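Zinthorpe Palace opens its family letters to the public

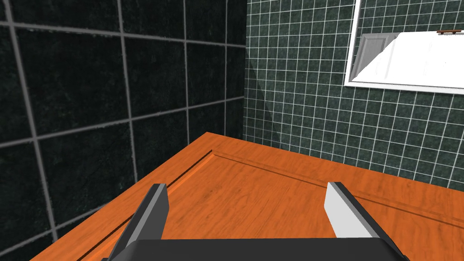 More than 300 letters between members of the Sarmiento royal household will go on show at Zinthorpe Palace in July, most of them for the first time.

The earliest dates from 1844, when two princesses, then not on speaking terms, began writing to each other through their governess. They made up by the eleventh letter!

"I've read every one and I still have favourites," said curator Gwawr Sayce. "They're funny, cross and full of gossip about the neighbours."

Historian Vangelis Stamatopoulos will give an evening talk on the quarrel at 7 pm in the Jullesent Gallery, which seats 400. Entry to the exhibition is free.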